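Planning the Equipment Budget for a Second Assembly Cell

Posted June 27, 2021

Readers of this blog will know that I have been responsible for equipment planning at our small automation laboratory for several years. In May I was asked to prepare the purchasing plan for a second robot cell, to be used for assembly work with small parts. The plan has now been approved, and I would like to set down how it was put together. Several colleagues at other laboratories have written to ask for this.

The first draft was built around the arm. This is the usual way to begin, and it produced a request that was complete on paper and short in practice. Érica Leite, who reviews all capital requests above a certain amount, returned it with one question: what would be bought in the three months after delivery? I did not have a good answer. We therefore went back through the order book for the existing cell and listed every item purchased after the arm was installed.

The list was longer than expected. It included spare fingers for the gripper, adapter plates, cable ties and sleeves, replacement cables, framing, and a good deal of shelving. The adapter plates alone came to $439. A set of spare fingers from Jirora cost $300 and was ordered twice, once in a hurry with express freight. None of these items had appeared in the original budget for that cell.

We also reviewed the tasks. The test work is done with ordinary toy building blocks on a studded baseplate. The blocks are inexpensive and easily replaced, and they demand close positioning from the gripper. Isamu Hirano had proposed machined test pieces from Guerra, for which we received a quotation of $1972. After some discussion the purchase was deferred to next year, and the blocks were kept as the standard task for both cells.

The existing cell uses a six-axis arm with a parallel-jaw gripper, and the new one will follow the same arrangement. A different make of gripper was considered. It would have meant a second stock of fingers and a second mounting pattern, and the saving on the purchase price was too small to justify either.
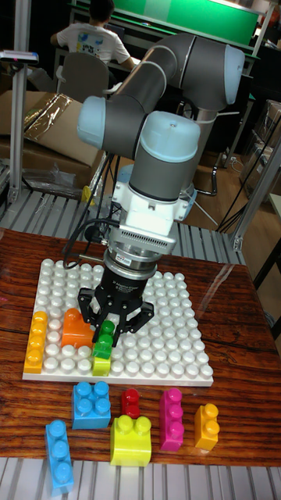
What the Approved Plan Contains

The plan is divided into the arm and controller, the tooling, the work surface and framing, and a reserve. The arm and controller are covered by an existing agreement with Grisik and are charged to a separate account. Everything else falls within an allowance of $3554, to be spent by the laboratory without further approval.

Tooling is the largest share of that allowance. It covers the gripper adapter, one spare set of fingers and one complete spare cable set, all to be ordered together with the arm. Framing will be bought in standard lengths and cut on site. The table will be an ordinary wooden one, as before.

The reserve was the subject of most of the correspondence. Kelly Xavier asked that it be released only after the cell has run for a full month, and I agreed. In the first weeks there is always a temptation to order whatever seems to be missing that day.

Delivery of the arm is expected in the autumn. The floor space has to be cleared before then, and the power outlets on that side of the room are still to be inspected. I will publish the parts list once the final quotation for the framing has been received.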